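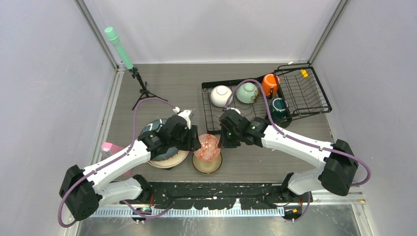

业余板球接球失误研究：四场二十轮比赛的记录与分析

课程项目报告(终稿)
小组成员：Zainab Abubakar，Omar Azar
指导老师：Roos Bosman

一、为什么做这个

题目换过一次。原来想做投球手的出手速度，测速枪借不到，放弃。后来Omar在Stadham看了一场俱乐部比赛，同一个击球手被放掉三次，最后打到比赛结束还没出局。回来的路上我们就定了这个题目：业余比赛里的掉球到底有多少，掉在什么地方，掉了以后要付多少分。

职业比赛有专门的接球统计，电视转播也会讲。俱乐部这一级基本没有。计分簿上只写结果，接住了写“caught”，没接住什么都不写，那一球可能就是一个点，或者一分，翻计分簿的人根本看不出来发生过什么。所以数据只能自己去场边记。

研究问题三个：
1. 接球机会里有多少被接住，跟位置、难度、比赛阶段有没有关系。
2. 一次掉球之后，被放过的击球手又得了多少分。
3. 地面防守失误(漏球、传球过头)送出去的分，跟掉球比哪个多。

第三个是Roos Bosman老师中期检查的时候建议加的，加得比较晚，记录表都改了一版，所以这一部分做得粗一些，后面会说。

二、几个说法先统一

给没看过板球的同学。一轮是六个合法球，二十轮制就是每边最多投120个合法球。宽球和无效球不算在六个里，要补投，所以实际投出来的球数会比120多。

“接球机会”：球离开球板(或者手套)以后没有落地，有防守队员用手碰到，或者我们判断他正常移动就应该能碰到。后半句很麻烦，见第四节。

“掉球”：接球机会没有接住。包括碰到手弹出来的，也包括应该去接但是没有动的。

“内圈”：三十码圈以内，不含守桩员和slip。“外场”：圈以外，包括边界线。“桩后”：守桩员加slip。gully我们算内圈，有争议，但是总共没几个球。

“漏球”：地面球，防守队员本来可以停住，没停住，因此对方多跑了或者直接到边界。

“代价”：击球手被放过那一刻的分数，和他最后的分数，相减。同一个人被放过两次的，第一次只算到第二次之前，不重复计。这个定义很简单粗暴，没有考虑如果他出局了，下一个上来的人也会得分。后面讨论里再说。

三、比赛和数据

四支球队：Stadham，Povorov，Vaklow，Lacroix。都是同一个地区联赛的二队，平均水平差不多，有几个队员是一队替补下来的。一共四场比赛，每队打两场，8个局。其中七个局投满二十轮，剩下一个是Lacroix追分，还剩四轮就追到了。没有队被全部打出局。

总共记录1014个球，其中合法球936个，宽球和无效球78个。

比赛都在七月，下班以后开打，下午六点左右开球，后半段太阳已经很低。这一点开始没当回事，后来发现挺重要。

没有下雨中断的。第二场有一段小雨，裁判让继续打，球有点滑，投球手一直在用毛巾擦。那一段我们在表上做了标记，但是只有两轮多，样本太小，没有单独分析。

四、怎么记的

2个人同时记，互相不看。Zainab坐在直线方向，视屏旁边，Omar坐在侧面，跟三柱门平行的位置。一个看深度清楚，一个看左右清楚。每一球都记一行：局、轮、球、击球手编号、球往哪个方向去、结果。有接球机会的话再填一张小卡片：谁接，位置，难度，手有没有碰到，面朝太阳还是背着太阳。

难度分三级：
容易：基本不用移动，球到身体附近，有反应时间。
中等：要跑几步，或者球速快但是在身体范围里面。
难：要扑，要倒着跑，或者距离特别近反应时间很短。

每场结束以后当场对表。两个人都记了的直接算。只有一个人记了的，讨论，讨论不出来就问Suleiman Afolabi。他是这四场比赛的计分员，坐的位置比我们高，看得比我们多。

最后的结果：55个机会两个人都记到了，还有11个只有一个人记。这11个里面讨论以后留下6个，去掉5个。去掉的大多数是“那个人要是早点启动应该能到”这一类，谁也说服不了谁，就不要了。所以最终是61个接球机会。

难度评级两个人不一致的情况比预想的多，尤其是中等和难之间。不一致的时候取高的还是低的？我们试过取平均，没有意义，三级没有办法取平均。最后还是讨论定。这里肯定有主观成分。

预试做过一次，看Stadham的一次队内训练赛，没有进数据。预试发现最大的问题是低头写字的时候下一球已经投了。所以把表改成打勾，文字只在换轮的时候补。还有就是铅笔比圆珠笔好用，有露水的时候圆珠笔写不出来。

五、结果

5.1 总体

61个机会，接住38个，掉了23个。接住率62%。

我们赛前各自写了一个猜测，Zainab猜75%，Omar猜70%，都高了。Suleiman Afolabi说他要猜的话会猜六成，他看得多。

5.2 按难度

容易：24个机会，接住20个，83%
中等：22个机会，接住14个，64%
难：15个机会，接住4个，27%

方向符合常识。值得注意的是容易的里面也掉了四个。四个里面有三个是高飞球，等的时间很长，人站到位了，球从手里出来。剩下一个是内圈平飞，正对胸口，他两只手的方向没有决定好(手指朝上还是朝下)，砸在手腕上。

5.3 按位置

桩后：14个机会，接住8个，57%
内圈：25个机会，接住18个，72%
外场：22个机会，接住12个，55%

外场最低。难的机会里面有7个在外场，5个在桩后，3个在内圈，所以位置和难度是缠在一起的，不能简单说外场的人接球差。一般二队会把手比较稳的人放在内圈，这是Musa Jibrin跟我们讲的(他是Stadham的队长)，外场放跑得快的或者新来的。所以还混了一个人的因素。三个因素，61个样本，分不开。

桩后这一栏要小心。二十轮制里slip站得很少，一般头几轮有一个，后面就撤掉了。所以桩后大部分其实是守桩员一个人的成绩。

5.4 按比赛阶段

前十轮：26个机会，接住19个，73%
后十轮：35个机会，接住19个，54%

差别挺明显。后十轮机会更多，这个好理解，击球方开始往高处打。接住率下降我们想到三个原因：球更多去外场；太阳低；人累了。

太阳这一项卡片上有记。后十轮里防守队员面朝太阳的机会，明显比背着太阳的掉得多，可是只有一部分卡片填了这一栏(第一场我们忘了带改过的新卡片，用的旧版，没有这一栏)，所以不给百分比了，给了也没有意义。算是一个线索。

人累不累没法测。本来想用防守队员两轮之间是走还是跑来代表，试了半场，根本记不过来，停了。

5.5 按球队

Stadham：15个机会，接住11个，掉4个
Vaklow：14个机会，接住9个，掉5个
Povorov：16个机会，接住9个，掉7个
Lacroix：16个机会，接住9个，掉7个

每队只有两个防守局，不做比较。列出来是因为四个队长都问我们要了。Musa Jibrin很高兴，我们跟他说了样本太小，他还是很高兴。

5.6 掉球的代价

23次掉球，被放过的击球手之后一共又得了322分，平均每次14分。中位数是8分，比平均数低不少，因为有几个特别大的把平均拉上去了。也就是说多数掉球其实没有付很多，少数几次付得非常多。

按阶段分：
前十轮掉了7次，代价168分，平均24分
后十轮掉了16次，代价154分，平均不到10分

次数少了一半多，总分反而更高。道理很直接，早放过的人后面还有很多球可以打。最贵的一次发生在第三场的头几轮，Povorov的开局击球手，守桩员向左移动没有够到，判的是难。他那一局打完全程没有出局。

这里有个容易误解的地方。最贵的掉球不一定是最不应该的掉球。刚才那个球很难接，职业守桩员也不一定能接到。反过来，四个“容易”的掉球里面，有两个代价是零，击球手下一球就出局了。观众席上骂得最凶的偏偏是这两个里面的一个。

5.7 地面失误

漏球47次，内圈29次，外场18次。因此多送出去71分。
传球过头6次，送11分。
加起来82分。

跟322分比少很多。但是两个数字的含义不一样，82分是直接送出去的，有一分算一分，322分是“后来又打的”，里面有一部分换别人上来也会得。所以不能说掉球比漏球贵将近四倍。我们中期报告里面是这么写的，老师划了红线，改掉了。

另外，漏球还有间接影响，比如本来不该换边的换了边，强的击球手又拿到了击球权。没有办法算，没算。

六、访谈(简短)

周四训练之后去Stadham跟Musa Jibrin聊了一次，Suleiman Afolabi也在。没有录音，笔记整理的，给他们看过，同意我们用。

主要内容：

训练时间怎么分。一次训练大部分时间给击球和投球，网里轮着来。接球放在最后，天快黑的时候，人也走了一部分。Musa Jibrin说他知道这样不好，但是大家来就是想打球，先练接球的话有人就晚到。

练什么样的接球。多数是近距离平抛，围一圈。高飞球练得少，得有个人打得准，能把球打上去还要落在想要的地方。Stadham能做这个的就两三个人。

喊球。两个人都提到了。高飞球落在两个人中间，谁也不喊，或者都喊。我们翻了卡片备注，确实有几次掉球写了“两人都停了”。当时没有设专门的栏，只在备注里面写，所以数目不可靠，不报。早知道应该设一栏。

Suleiman Afolabi说计分簿上他自己会用铅笔在格子角上点一个小点，表示那一球掉了。只有他自己这么记，别的计分员不一定。他觉得如果联赛统一一个符号，一个赛季下来数据就比我们多得多。这个建议很好，写到后面建议里了。

七、讨论

先说能说的。

业余二队这一级，接住率六成出头，不算低也不算高，没有可以比较的数据。后半段下降，外场偏低，这两个跟训练内容对得上：练的是近距离平抛，比赛后半段来的是高飞球。但是“对得上”不等于是原因。

早掉比晚掉贵。这个结论我们比较有信心，不过它几乎是算法决定的，剩下的球越多，能再得的分自然越多。有用的地方在于排人：如果前几轮机会少但是每个都贵，那最稳的手应该在前几轮站在前几轮球最常去的地方，后面再换到外场。我们看到的四个队，多数是一开始站哪儿就一直站哪儿，除了左右手击球手换边的时候对调一下。Povorov有一场换过，队长后半段把两个手稳的人调到长边界，那一局后十轮外场的机会接得还可以。就一局。

关于代价怎么算。比较好的办法应该是用替代值：被放过的击球手后来的得分，减去下一个人用同样多的球数预期能得的分。需要每个击球手的赛季平均和得分率。联赛网站上有一部分，缺得很多，二队队员尤其缺，有的人名字拼法三场三个样。Omar试着补了一个星期，补不齐，时间也不够了。所以还是用简单相减。读结果的时候请把它当上限看。

关于难度。我们两个都不是教练。Omar打过学校队，Zainab以前踢足球的，板球是这学期才开始看的。第一场我们的不一致最多，后面变少了，可能是我们学会了，也可能是互相影响了(每场之后都讨论嘛)。比较干净的做法是录像以后找第三个人重新评，见下。

八、问题和局限

样本小。1014个球听起来多，落到接球机会上就61个，再分组，每格十几二十个。没有做显著性检验。试着做了一个阶段的比较，差异没有到常用的标准，所以文中一律只说描述性的结果，没有“证明”这种词。如果哪里还有，是漏改了。

没有录像。本来计划架一台摄像机对着场地，俱乐部那边有未成年队员，授权手续来不及办。只能现场看，看错了没办法回放。

时间都是傍晚。周末下午的比赛光线不一样，结果不一定一样。

防守队员知道我们在记。第一场有人掉了球以后回头朝我们这边看。后面好像习惯了。

“没有动的机会”判断很主观，前面已经说过。

场地大小不一样。Vaklow的场地一侧边界很短，高飞球直接出去了，外场接球的机会就少。没有校正。

经费700元，用完了。交通412，打印和防水夹板168，两把折叠椅120。椅子已经还到系里办公室。

九、建议

给球队的：
高飞球单独练，在傍晚光线低的时候练，两个方向都要练。
两人之间的球定规则谁喊，训练的时候就喊。
接球训练不要总放最后，哪怕两次里面有一次提前。
前几轮和后几轮的站位分开考虑。

给计分员的：
统一一个掉球符号。Suleiman Afolabi的铅笔点就行，简单，不占地方。旁边再写一个位置字母更好。

给下一届要接着做的同学：
授权手续开学第一周就去办。
卡片加三栏：有没有喊、面朝太阳、是不是从别的位置刚换过来。
新旧卡片不要混着带，旧的直接扔掉。
带两个橡皮。
跟计分员搞好关系，坐他旁边最好，我们到第三场才想到。

十、分工

现场记录：两人都参加，四场全到。
录入和核对：Omar录入，Zainab核对。核对的时候发现第二场有一轮录了七个合法球，查原始表是宽球漏勾，已改。
访谈：Zainab提问，Omar纪录。
报告：一到四节Omar写，五到七节Zainab写，其余一起写。

感谢Roos Bosman老师，感谢四支球队让我们在场边坐着，Lacroix还给了茶和三明治。

附录说明

附录A：记录表(新版)和接球机会卡片(旧版、新版)。
附录B：61个机会的明细，队员姓名已经换成编号。
附录C：访谈笔记整理稿。
附录D：那5个去掉的机会，两个人各自的理由。老师说应该附上，附上了，字有点潦草，扫描的。

原始表格纸质版在Omar那里，需要看的话再联系，放假之前都再学校。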